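I nearly didn't go. The open day at Sedden was listed at the very bottom of the library newsletter, under a plant swap, and it meant two buses and a long walk past the cash and carry. But I've been soldering bits of old radio together since I was twelve, and when somebody offers to let me look at robots taking computers apart and putting them back together, I'm going to find my wellies and go!

Sedden is a repair and reuse workshop in what used to be a carpet warehouse. Old office computers come in by the pallet, get wiped, tested and mended, and go back out to schools and charities. They did 2955 machines last year, according to the board by the tea urn. Most of that is still people with screwdrivers, and very good people with screwdrivers too, but for the past year they've been working with a small firm called Fullura on a robot bench at the back. That was the bit I'd come for.

You sign in, you get a sticker with your name on (mine fell off into my tea), and you go round in groups. Ours was led by Ayantu Gebremichael, who runs the bench and talks at a tremendous pace with both hands. She'd already done three tours that morning and showed no sign of flagging. We had the sorting area first, then the wiping racks, which hum in a way I found very soothing, then a quick stop at the battery cage, where a boy of eight or nine asked what would happen if you bit one. Ayantu gave him a proper answer, with chemistry in it. 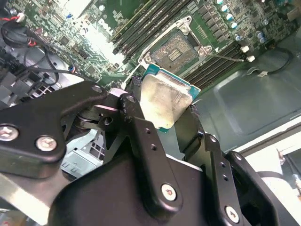
I've fitted a few processors in my time and I've hated every one. You line up the corner, you hold your breath, you let go, and then you bring the lever down and it makes that awful crunch as if you've just stood on a snail. So of all the jobs on the bench, this was the one I wanted to see a machine try. What surprised me was how chunky the gripper is. I'd imagined something like tweezers, and it's more like a big black crab's claw, all plates and silver screws, with the chip pinched between two fingers at a tilt and the open socket waiting just beyond it. Those gold contacts are the part that frightens me. Bend one and you've lost the board, or at the very least your evening. The board was a Dell, the same make as the one under my desk, which made me wince even more.

Ayantu told us the hard part is the last little stretch. Getting the chip over to the socket is easy enough, she said, but letting it settle without pushing is where they've spent most of their time. They've had 700 practice goes on scrap boards so far, and she keeps the worst of the casualties in a biscuit tin, which went round the group. Lovely tin. Terrible contents.

Somebody asked how it compares with a person. Slower, she said straight away, by quite a lot. Her colleague Didenko can do one while eating a sandwich. They aren't trying to race him; they'd like the bench to get through the dull repeat jobs in the evening so that he can spend the day on the faults that need a brain. I liked that she didn't dress it up.

Then I got talking to a man who restores jukeboxes and missed the whole of the memory testing demonstration. No regrets, he had photographs.

If you fancy it, they're doing another in May. Tours start at ten and the later ones fill up. Get the 83 from the station and stay on until the garden centre, then it's left at the roundabout. The flapjacks were gone by eleven, so go early.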